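I have owned the same eleven dish towels for most of my adult life, and I would like to say something in their defense, because I think we've gotten strange about cleaning.

It started in April, when my neighbor Clotilde Cordier came back from the home store in Plestby with a spray for the stove, a spray for the counter next to the stove, and a third spray for the front of the cabinets under the counter. She lined them up on my table to show me. I asked what would happen if you used the counter one on the stove and she looked at me like I'd asked to put diesel in the baby.

So I went home and looked under my own sink (always a mistake). I'm no better! I had a thing for glass, a thing for "natural stone," which I do not own, and a half bottle of something called Bumell that I must have bought for a couch I gave away two apartments ago. My receipts for the year so far came to 118 dollars, and that's only the ones I kept. One hundred and eighteen dollars, and the bathroom mirror still had toothpaste on it.

My argument is pretty simple. Most of the dirt in an ordinary home comes off with warm water, a drop of dish soap and a decent cloth. I'm not talking about raw chicken or a sick kid or the time the freezer died while you were at the lake. Buy the strong stuff for that, read the label, open a window. I mean the other stuff, the crumbs and fingerprints and the sticky ring under the honey. We've been talked into treating a sticky ring like a hazard.

My aunt, Waltraud Zaugg, cleaned rooms at the Hotel Sallon for years, and she had two cloths on her at all times, one damp and one dry. Damp first, dry right behind it. She said guests never noticed a smell of lemon, they noticed streaks. I have tried a lot of products since then and I still can't beat damp-then-dry on a mirror. Renaud, the fancy glass cleaner my sister swears by, comes close, but you have to chase it with a dry cloth anyway! At which point, what did I pay for?

Now, the cloth does matter, and on this I've changed my mind. I used to be a cotton snob. Old T-shirts, old pillowcases, cut up with the bad scissors. I thought microfiber was a gimmick sold by men in headsets at the county fair. Then somebody left a light blue one at my place and I used it on the stove hood out of laziness, and well, fine. It grabs the grease. The fuzzy kind with the little loops is the one I like, and it's soft enough to scrunch up in your fist and shove into a corner.

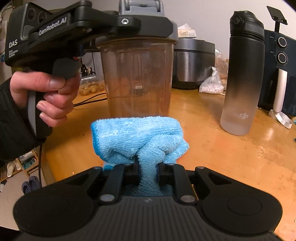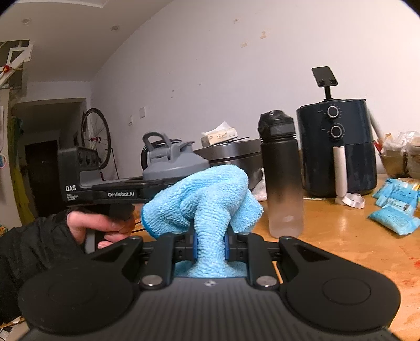

*Light blue microfiber, bunched up.*

I know the case against it. It's plastic, it sheds, and you can't just toss it on the compost when it dies. I don't have a great answer - I wash mine cold, in a full load, and I don't own many of them. I also never use fabric softener on them, which took me an embarrassingly long time to learn. Softener coats the fibers and then the cloth just pushes water around the counter like it's bored. If yours has quit working, try a couple of washes without it before you throw it out.

What bugs me more than the money is the way the shopping stands in for the work. I'll buy a spray on a bad day and feel like I've half cleaned the tub already. Then the bottle sits on the edge of the tub, and now I have to move it to clean around it. Clotilde, who is a good sport about being in this essay, says the sprays make her want to clean, because she likes the smells, and that getting started is the hard part. I think that's fair. If fig and cedar gets you off the couch, I'm not going to come over and take it away from you.

But I'd ask you to try one month my way. Put the bottles in a box in the closet, keep out the dish soap, and see which ones you go looking for. I went looking for two: the toilet cleaner and the oven stuff. The rest are still in the box, the stone polish included, and if anybody near me has actual stone, please come and get it. I'll throw in the Bumell.

Clotilde made it nine days, by the way. She says the cabinets missed her. She did borrow a cloth, though, and I haven't seen it since.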